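Kapitel 7
Greifen und Ablegen

In den bisherigen Kapiteln hat der Roboterarm nur Würfel aus Schaumstoff bewegt. Jetzt kommen Gegenstände vom Schreibtisch dazu. Die Aufgabe stammt aus dem Schülerwettbewerb Darano, für den die Technik-AG in Flanitz ab November übt.

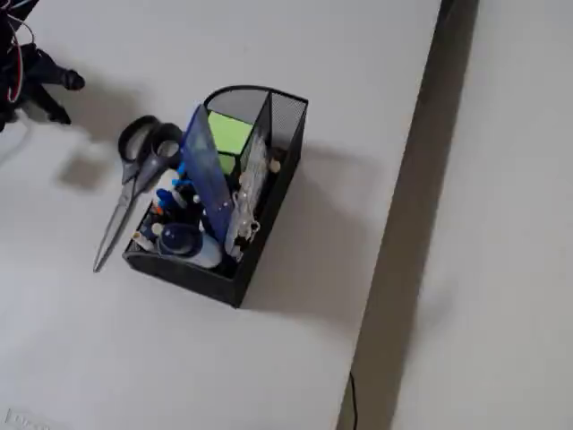
Gegriffen wird grundsätzlich von der Kante her. Der Arm fährt zuerst eine Wartestellung über dem Tisch an, dann senkt er den Greifer. Eine Schere, die wie hier schräg am Stiftehalter lehnt, bietet zwei mögliche Griffstellen: die Kunststoffringe oder die geschlossenen Klingen. Legt in der Gruppe fest, welche Stelle ihr verwendet, und tragt sie in den Ablaufplan ein.

Jede Gruppe hat 3 Versuche. Ein Gegenstand darf bis zu 500 Gramm wiegen.

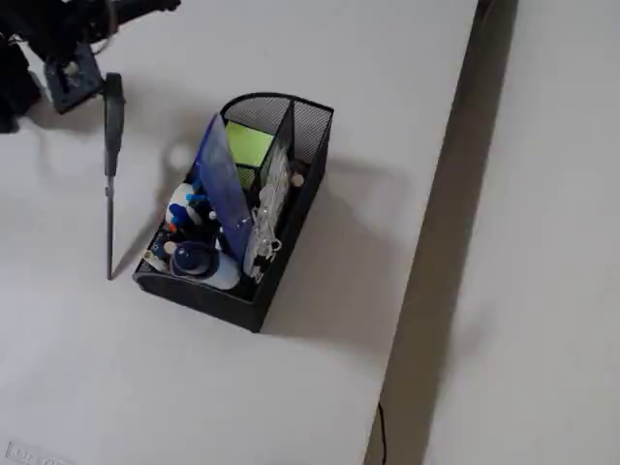 Die Höhe über der Tischplatte wird vor jedem Durchgang neu eingestellt. Das Programm Munness speichert den Wert unter »Nullhöhe«. Wer ihn ändert, notiert den alten Wert im Protokollheft. Abschnitt 7.1 behandelt die Wahl der Griffstelle, Abschnitt 7.2 die Schließkraft.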